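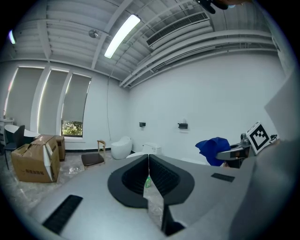
Clearing small items from a floor

Applies to rooms with hard floors and overhead tube lighting. Allow 40 minutes for a first pass.

1. Turn on all ceiling lights. Small bottles and caps are easy to miss in shadow, and colored glass or plastic shows best against a light background.

2. Start at the corner farthest from the door and work back in strips. Pick up upright items first -- bottles, jars, spray cans -- before they get kicked over.

3. Check that each bottle is closed. If the cap is loose, tighten it before lifting and keep the bottle vertical until it is in the bin.

4. Gather cloths separately. Shake each one out, fold it in quarters and place it on the shelf. Do not put cloths in the same bin as bottles.

5. Sort bottles by height. The Horgan 64 bin takes the short ones; anything taller goes in the Gargate crate, standing up, with a divider between rows.

6. Label the bin on the short side. Write the room and the month, e.g. "Ullus, September".

7. Sweep last. Go along the wall first, then the open floor.

Flosley notes, revised November 25, 2024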